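Ponley Dishware Hire: Frequently Asked Questions

What is the minimum order?
The minimum order is 18 place settings. Serving pieces and small appliances can be added to any order but are not hired out separately.

How long is a standard hire period?
Three days, counted from the day of delivery. Extra days are charged at the daily rate on your quote.

Do I need to wash items before returning them?
No. Scrape off food, drain liquids and put each piece back in its crate. Washing is included in the hire price. Toaster ovens must be unplugged and have the crumb tray emptied.

Can I mix plate sizes and colors?
Yes. Plates are packed in sets of 12, and each set must be one size and one color. Bowls are packed in sets of four and may be combined with any plate range.

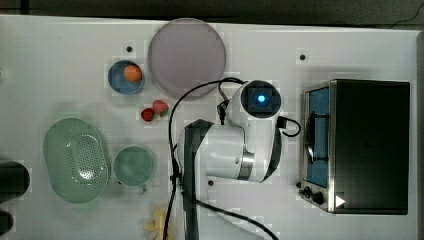
Large round plate, small blue bowl and toaster oven.

What happens if something is broken or missing?
Breakages are charged at replacement cost, listed on page 3 of the hire agreement. Keep the broken pieces if it is safe to do so. Chips smaller than 4 mm on the underside of a plate are treated as normal wear.

Can I change my order after paying the deposit?
Quantities can be raised until the crates are packed, subject to stock. Reductions must be made in writing. Contact Ditte Stougaard in the Lund office and quote your order number.

Last updated 10 July 2019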